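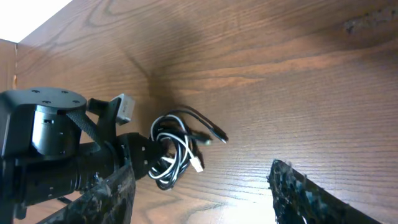 The Desk That Was Supposed to Fix My Mornings

By Nabila Rondonuwu

Every December the same advice comes around. Get up earlier. Write three pages by hand before you look at your phone. By spring you'll be calmer, thinner and promoted. I have read this advice in six different books, and I've started to wonder who is checking.

The latest to sell it is Corach, a subscription program that sends you a wake-up plan and a thick paper planner. Its sign-up page says members "win back the day" by 5 a.m. I asked what that meant. I got a polite email about mindset and a discount code.

So I asked for the numbers. Corach has a survey of 1,013 members, and most of them report feeling more in control. The trouble is who answered. The survey went out to people still paying after 12 weeks.
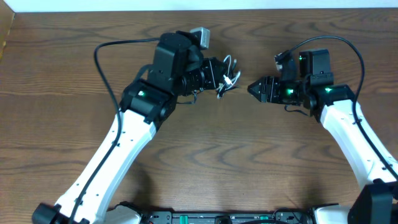 Anyone who had quit by then, tired and annoyed, never got the form. You could prove that cold soup improves your mood the same way, as long as you only ask the people who came back for more soup.

I did try it. For 13 days I was up at 4:45, writing in the planner with my coat on. I got a fair amount done before breakfast. I also fell asleep at my sister's birthday dinner and sent my landlord a text meant for my dentist. The planner has a page for "wins" and no page for that.

My guess is that people have their own clocks and the clocks don't care much about planners.

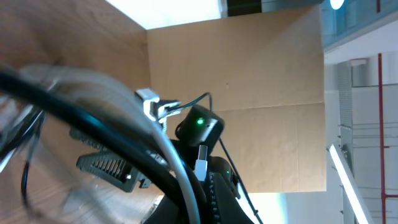

Muthu Thevar thinks I'm being unfair. The early start got him through a bad winter, he told me, and he doesn't much mind whether it was the hour or the quiet that did it. "I'd have paid double," he said.

Fine. I believe him. But quiet is free, and you can have it at ten at night if the kids are asleep. What he bought was a reason to sit still, plus a monthly bill.
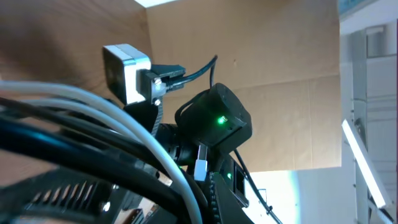
The bill is the part I keep going back to. Canceling took me two phone calls and a form asking what was holding me back from my best self. I wrote "sleep." They offered me another month at half price, and the planner for next year is already in the mail.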